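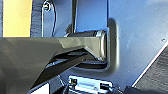

Glossy blue metal panel, with a dark bar across the recess.

August
By Orhun Çınar

What I learned at the evening course on painting metal

In the last issue Gemma Treloar asked if any member would write about the evening course at Clerbridge. I was in the group this summer, so I said yes. I am not a painter by trade. I came with a garden table, two chairs and a tool chest of my father-in-law, all of them with rust, and I wanted to know why my paint always comes off after the second winter.

The course is given by Jyoti Rajput, who worked many years in a body shop before she moved here. On the first evening we did not open one can of paint. We washed. Each of us had a bucket with warm water and dish soap, then a second bucket with clean water, and after this we wiped everything with a degreaser and a white cloth. When the cloth stayed white, we could stop. My chairs needed five cloths. I had always started with sandpaper, and Jyoti explained that this pushes the grease down into the scratches, where the primer cannot hold.

The second and third evenings were for sanding. For rust we used 80 grit and a wire brush, and for old paint which was still strong we used 400 grit, only until the shine was gone. Old paint does not have to be removed if it is holding well. I was very glad to hear this about the tool chest. At the border between bare metal and old paint you must sand until your finger cannot feel a step. Mamta Yadav closed her eyes to check this and found more steps than the rest of us, so we all began to do it in her way.

After sanding, the bare metal should get primer on the same evening. Here we have damp air from the river and a thin orange film can come overnight. Brijesh Kanaujia left his gate hinges until the next lesson and had to sand them again. He asked me to put this in the article as a warning, so I have put it.

For the color coats, these are the notes from my notebook:

Stir the paint slowly from the bottom for some minutes. Do not shake the can if you will use a brush, the bubbles stay in the film.

Put three thin coats and not one thick. The first will look bad and you should leave it alone.

Start with the corners, the recesses and the edges, then do the flat part while the rest is still wet.

If you see a run after it has begun to dry, wait until the next day and sand it off. I tried to repair one with the brush and made it much bigger.

Gloss paint shows every fault below it. For an old garden table satin is kinder.

We talked for a long time about handles and hinges. It is better to take them off. If they cannot come off, cover them with tape, press the edge of the tape with a fingernail, and pull it away when the last coat is still a little soft. I pulled mine the next morning and a strip of paint came with it — the tool chest now has a small scar next to the lock.

Drying and hardening are two different things, and this was new for me. The paint we used was dry to the touch after a night, but Jyoti told us to put nothing heavy on it for 21 days. My wife put a flower pot on the table after one week and there is now a ring. We have decided to keep the pot there.

Some practical matters. The fee covers sandpaper, cloths and primer, but you bring your own color paint and gloves. The room has good windows, but please bring also a mask which fits your face, and wear shoes you do not love. Large pieces can stay in the back store between lessons if they have your name on them. Parking is difficult before 6:30 in the evening, and I found it easier to unload at the side door and then leave the car on the hill.

The next course begins when the present group has taken its furniture home. There are places for eight people, and Gemma has the list. Jyoti would also like to give one evening only for bicycles, if enough members write to her. I have put my name for it already, with a frame that has been in our cellar since we moved.

Contact: Gemma Treloar, Clerbridge Members' Newsletter, Room 813 | © Clerbridge | Back to top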